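# Perura fridge-door runs: what is in here and what is wrong with it

Simulated kitchen episodes, one task: open the refrigerator door. Released October as a fault set. If you want clean demonstrations, use something else.

Last edited Thursday, October 22, 2026.

## Contents

- 461 episodes from the Lerunov simulator, each with a side view and a wrist view
- joint positions, gripper width and contact forces per step
- `flags.csv`, with the fault labels
- 2 controller configs, `mak_a` and `mak_b`

## The fault

The success check reads the door hinge angle and nothing else. Once the angle passes the threshold, the episode is marked as a success and the logger closes the file. It does not care how the door got there.

In 48 episodes the contact log shows the fingers passing into the door panel. The physics engine then pushes the door and the arm apart, the hinge swings, and the run is scored as a win. The original Sumudano report counted these in its success rate. I would not repeat that number.
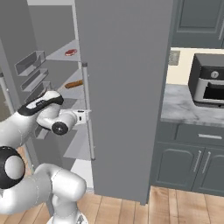 **Can the success labels be used for training as they are?**
They should be filtered against `flags.csv` first, and even then treated with some suspicion, as the labels say only that the hinge angle was reached.

## What we tried

Smaller physics steps made the problem rarer and the runs much slower. Stiffer contact settings were supposed to fix it. They moved the fault to a different set of episodes, and I have yet to see evidence that the total changed for the better.

`mak_b` adds a force limit on the wrist. It stops the arm on hard contact, but it reads the filtered force signal, which lags. On a real arm I would call that a safety problem. A limit that trips after the hit is a log entry – please don't copy this config onto hardware.

## Wrist view

The wrist view is better for checking labels by eye. Don't trust it for depth. Fingers on either side of a door can look the same whether they are clear of it or overlapping it, so go to the contact log before changing a flag. 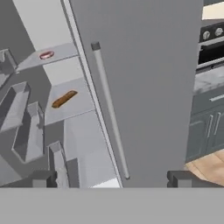
*Wrist view, open door between the two fingertips.*

## Known gaps

- Force values are missing at the start of roughly 2 percent of episodes. Cause unknown.
- Shelf items have collision turned on, but nothing checks whether they were knocked.
- Flags were set by script. The September pass by hand covered `mak_a` only.

## Use

Fine for testing fault detectors. Not fine as a benchmark, whatever the old readme said.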